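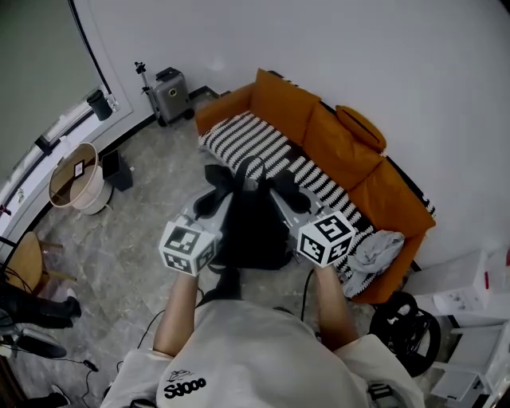

*읽는 시간 4분 · 글 Preben Toft · 2019. 5. 9.*

# 집안일, 기계에게 맡겨도 될까요?

Grinska에 있는 우리 집에는 로봇 청소기 Gastik이 한 대 있습니다. 저는 이 기계를 좋아하지만, 바닥에 가방이 있으면 청소는 그 앞에서 끝납니다. 기계가 가방을 들어서 옮겨 주면 좋겠다고 여러 독자분이 편지에 쓰셨습니다. 그래서 이번에는 거실 정리에 대해서 쓰겠습니다.

## 천 가방은 아직 어려운 물건입니다

컵은 언제나 같은 모양입니다. 천 가방은 만질 때마다 모양이 바뀝니다. 사람은 끈을 못 찾으면 손으로 더듬어서 찾습니다. 집게 두 개만 가지고 같은 일을 해 보면 이것이 얼마나 복잡한 동작인지 알 수 있습니다. 한쪽으로 잡고, 다른 쪽으로 받치고, 소파 앞에서 방향도 바꾸어야 합니다.

제 방법은 다음과 같습니다. 사람이 치울 때도 도움이 됩니다.

- 가방 끈은 위로 세워 둡니다. 고리 모양이 보이면 한 번에 잡을 수 있습니다.
- 검은 가방은 검은 의자 위에 두지 마십시오. 기계도 찾기 힘들고, 저도 아침에 못 찾습니다.
- 가방 안의 무거운 물건은 먼저 꺼냅니다.
- 전선은 벽 쪽으로 모아서 묶습니다. Gastik은 얇은 전선을 제일 싫어합니다.

## 소파 덮개와 쿠션

줄무늬가 있는 덮개는 편리합니다. 무늬가 소파 앞선과 나란하면 바르게 놓인 것이고, 비뚤어지면 멀리서도 보입니다. 저는 먼저 등받이 쪽을 깊이 밀어 넣고, 그다음에 앞쪽을 당깁니다. 반대로 하면 덮개가 하루 만에 다시 내려옵니다.

작은 쿠션은 마지막에 놓습니다. 둥근 쿠션은 굴러가기 쉬우니까 등받이 위보다 구석 자리가 안전합니다. 구겨진 천은 소파에서 개지 말고 식탁으로 가져가서 개십시오. 평평한 곳에서는 모서리를 맞추기가 훨씬 쉽습니다.

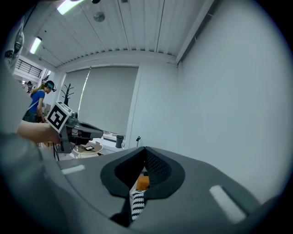
식탁 위의 작은 물건에는 쟁반이 한 개 있으면 충분합니다. 열쇠, 안경, 전화기를 모두 거기에 놓고, 식탁을 닦을 때는 쟁반만 듭니다. 물건을 하나씩 옮기는 일은 사람에게도 귀찮고, 기계에게는 더 오래 걸리는 일입니다. 쟁반의 테두리는 조금 높은 것이 좋습니다. 저는 테두리가 없는 것을 샀다가 안경을 두 번 떨어뜨렸습니다.

## 빨래 개기는 어떻습니까?

지난 1월에 제 친구 Nina의 작업장에서 Fanis라는 수건 접는 기계를 보았습니다. 같은 크기의 수건만 넣으면 잘 접습니다. 그날 80장이 넘는 수건을 접었고, 저는 옆에서 커피를 마셨습니다. 그런데 양말이 한 짝 섞여 들어가니까 기계가 멈추었습니다. Nina가 뚜껑을 열고 양말을 꺼낸 다음에 처음부터 다시 시작했습니다.

우리 집 빨래는 크기가 모두 다릅니다. 그러므로 저는 아직 손으로 갭니다. 다만 Fanis에서 배운 것이 하나 있습니다. 종류별로 먼저 나누고 나서 접으면 더 빨리 끝납니다. 수건, 셔츠, 양말을 섞어서 접지 마십시오.

## 지금 맡길 수 있는 일

바닥 먼지 청소는 맡겨도 됩니다. 설거지도 그릇을 넣고 빼는 것만 사람이 하면 됩니다. 바닥에 있는 물건 줍기, 소파 정리, 옷 개기는 우리 집에서는 아직 제 일입니다. 가방을 치우는 기계가 나오면 저도 한 대 사고 싶습니다. 하지만 그 기계가 소파보다 크면 둘 자리가 없습니다.

Gastik을 쓰시는 분은 청소 전에 의자를 식탁 위에 올리고, 먼지통은 끝난 뒤에 바로 비우십시오. 브러시에 감긴 머리카락은 작은 가위로 길게 한 번 자르면 쉽게 빠집니다.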